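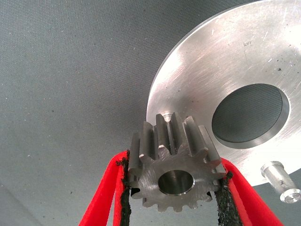 Brushed metal disc on gray fabric, with a small stamped mark near the top.

I had wanted to see the Dellau cookware works for ages, mostly because my grandmother cooked everything in a Dellau saucepan that outlived two stoves. They only open the doors twice a year, in February and again in September, and the September one always fills up before I remember it exists. So 13th February it was, in sleet, with a bus that dropped me at the wrong end of Shboul and a long slushy walk past the canal.

Worth it, though! Our group had 21 people in it, plus a guide who has been there forever and talks very fast. First stop was the press shop, and wow, the noise. They hand out foam earplugs and you still feel each thump come up through your shoes. Flat metal goes in, a bowl shape comes out, and then somebody in big gloves stacks it and the whole thing starts over. I could have stood there all morning, but we got moved along.

The finishing room was my favorite. It smells like wax and hot dust, and the polishers chat to each other in a kind of sign language they have worked out over the years (one of them signed something about our group and the other one cracked up, so I guess we had it coming). We were told a good polisher gets through up to 80 lids in a shift. My wrists hurt just hearing it.

Lunch was less thrilling. The canteen does soup and a cheese roll, and the line took 20 minutes, so eat before you go or bring something. Coffee was good and they let you refill it.

After that there's a little museum upstairs with old catalogs, including the Cliltine range from when everything had to be avocado green. I badly want the fondue set. The seconds shop is at the end, of course, and I came home with a milk pan and a steamer I have no cupboard space for. They take cards now, by the way, whatever the flyer says.

Wear flat shoes, because the stairs are open grating. And get off the bus at the bridge stop. I wish I had.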